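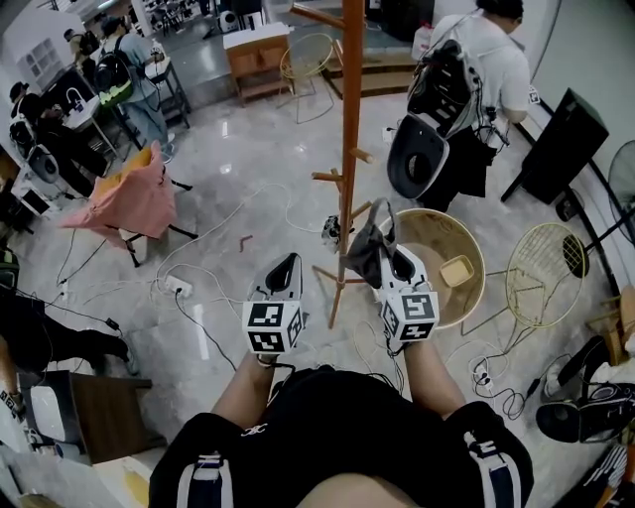

Drying laundry indoors: does it make a bedroom damp?
Sebastian Radu and Wafula Mollel
Final report, 6 November 2022

1. Background
Most students in our hall at Dimodton dry their clothes in their rooms over the winter. The hall office asked residents to stop in January after complaints of mould near the windows. We wanted to see how much the air in a room changes when a load of washing is hung up in it.

2. Method
We used two rooms of the same size on the same corridor. One had a full load hung on an airer and the other had none. Each room had a humidity meter on the desk, read every hour for 5 hours. The windows were kept shut and the heating was left at setting 4. We ran this on four evenings, then repeated it with the window open by the width of a hand.

The load was weighed before and after. On the first evening it lost 1000 g of water.

3. Results
Humidity rose in the room with washing on all four evenings, and was highest in the third hour. With the window open the rise was much smaller, but the clothes were still damp at the end. Towels were the slowest to dry. A single bath towel lost only 175 g on the second evening.

4. Problems
One meter was moved by a roommate and that evening had to be done again. We did not measure the outside air, which we should have done.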